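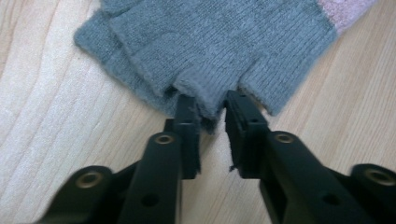 Fingerless gloves – wash, dry, mend

Out of the drawer in May, back in before the frost, and every year I forget how I did them. So, notes.

Washing
Cool water in the sink, squirt of mild soap. Squeeze, don't wring. Leave for 7 minutes, go do something else. Rinse till the water runs clear.

Roll in a towel and press. Lean on it. Second towel if it's a thick pair.

Drying
Flat. Always flat – a peg on the cuff will pull the rib long and it never quite goes back. Keep them off the radiator too. On a bare wood table put a towel down first, damp knit can leave a mark (ask me about the hall table).

Tug each finger stub straight while its damp. The short ends like to roll up and if they dry rolled they stay rolled.

Frayed ends
Don't snip the fuzz yet! Look for a loose stitch first. If there is one, catch it with a blunt needle and matching yarn, go round the edge 2 times, not tight. Try the glove on before you fasten off. I skipped that once and couldn't get my thumb in.

Little pills on the palm – cheap fabric comb, light strokes, same direction as the rib.

Two colors
Gray with a pink band, that sort of thing – wash alone the first 3 times. Pale pink picks up everything. Matúš Jelínek wrote in to say he adds a spoon of white vinegar to the rinse. Tried it, smells for a bit, seems fine.

Putting away
Bone dry, stacked in pairs, cotton bag. Cedar block if you have moths. Lable the bag or you'll be opening all of them in October like me.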